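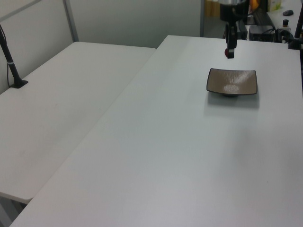

Square dish with dark rim, large table.

Ticket 249 -- Cloudy film on glassware and dishes after wash
Opened: 23/03/2020
Site: Nogueira, staff kitchen
Equipment: Hanilberg undercounter dishwasher, Zullach water softener
Assigned to: Washington Conceição, Oltico service desk
Priority: Normal
Status: Closed

Reported problem
Glasses come out with a white film. It shows up worst on the tall ones in the back corner of the upper rack. Plates are affected too but less. Kitchen has already changed detergent once and run an empty cycle with vinegar. Film came back within a few days. Machine shows no error code at the time of the call. Customer says the problem began in February, possibly a little earlier.

Entry 1, by phone
Asked the kitchen to rub one cloudy glass with white vinegar and leave it to dry. The film came off. That points to mineral deposit. Etching would not have wiped away, so the glasses themselves should be OK.

Asked about rinse aid. Dispenser was full, dial on the middle setting. Asked about salt in the softener. Customer said the brine tank was "full to the top." Asked them to push a broom handle down into the salt and call back.

Entry 2, by phone
Customer called back. Broom handle stopped about a third of the way down and would not go farther. Suspected salt bridge -- a hard crust with a hollow space under it, so the water never touches the salt and no brine gets made. Talked them through breaking it up with the handle, working from the edge toward the middle, and not hitting the side of the tank. They got through it. Large chunks came loose and were scooped out with a plastic pitcher.

Told them to start a manual regeneration and not to use the dishwasher until it finished.

Entry 3, by phone
Manual regeneration stopped partway with code 21 on the softener display. Zullach manual lists 21 as "brine draw not detected." Customer power cycled the unit and tried again. Same code. Booked a site visit.

Entry 4, on site
Tested the water at the cold tap ahead of the softener and again at the dishwasher inlet. Strips read the same color at both points, in the "very hard" band. The softener was passing water straight through.

Shut the bypass, relieved pressure, and pulled the injector cap. Injector screen was packed with fine sediment and what looked like bits of salt pellet. Cleaned the screen and nozzle in warm water with a soft brush. O-ring on the cap was flat on one side. Replaced it from the van kit.

Pulled the brine float assembly. It moved freely. Brine line had no kinks, but the compression nut at the valve end was only finger tight and would have been letting air in. Tightened it.

Opened the bypass slowly and started another regeneration. Brine draw began and the level in the tank started to drop. No code.
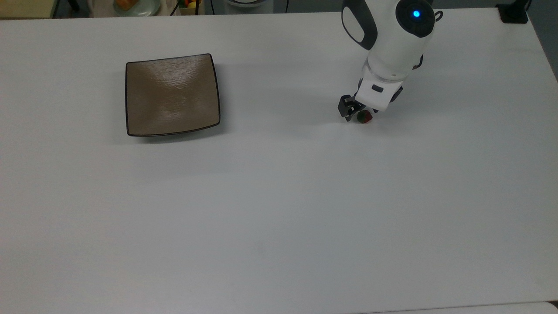
Rinse aid and detergent should be set again once the water is soft. A dose that was right for hard water is too much for soft water, and the extra detergent can leave a film of its own that looks much like the first one. Turn the rinse aid dial down one step at a time and run two or three normal loads before changing it again. Check the results on clear glass held up to a window. A glazed square plate in a brownish gray, like the one on the white table, has enough sheen of its own that a thin haze is easy to miss, so do not go by the plates alone.

Entry 5, on site, same visit
Regeneration finished. Flushed the line at the tap by the sink, then tested again. Strip at the dishwasher inlet now in the "soft" band.

Found the hardness setting on the softener had gone back to the factory default, with regeneration every 1000 gallons. Customer mentioned a power cut over the winter. Set the hardness to match the strip reading, set the clock, and moved the regeneration to nighttime.

Dishwasher: cleaned filters and both spray arms. Four of the holes in the lower spray arm were blocked with scale and were cleared with a wooden pick. Ran a descaler cycle, then a plain rinse. Final rinse temperature checked against a probe and within range.

Ran one load of the customer's cloudy glasses. Most of the film was gone after a single wash. The rest will need a vinegar soak.

Entry 6, by phone
Follow-up call after 26 loads. Glasses clear. Rinse aid now two steps lower than before. Customer asked if they can go back to their old detergent. Yes, at the lower dose printed on the pack.

Customer also asked how full to keep the salt. Advised no more than two thirds, topped up when it drops to one third, and to try the broom handle every month. Use pellets, and do not mix them with block salt in this tank.

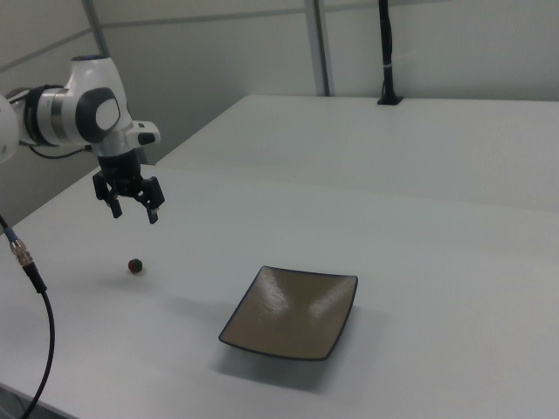 Pale tabletop with small dark round object.

Parts used: one injector cap O-ring
Follow-up: none booked. Customer to call if code 21 returns.
Closed by: W. Conceição

Related tickets
- Softener runs regeneration in the daytime
- Dishwasher does not drain after descaler cycle
- Rinse aid light stays on after refill
- Salt bridge keeps coming back in damp basement
- White specks on dark plates

Contact the service desk | © Oltico | Back to top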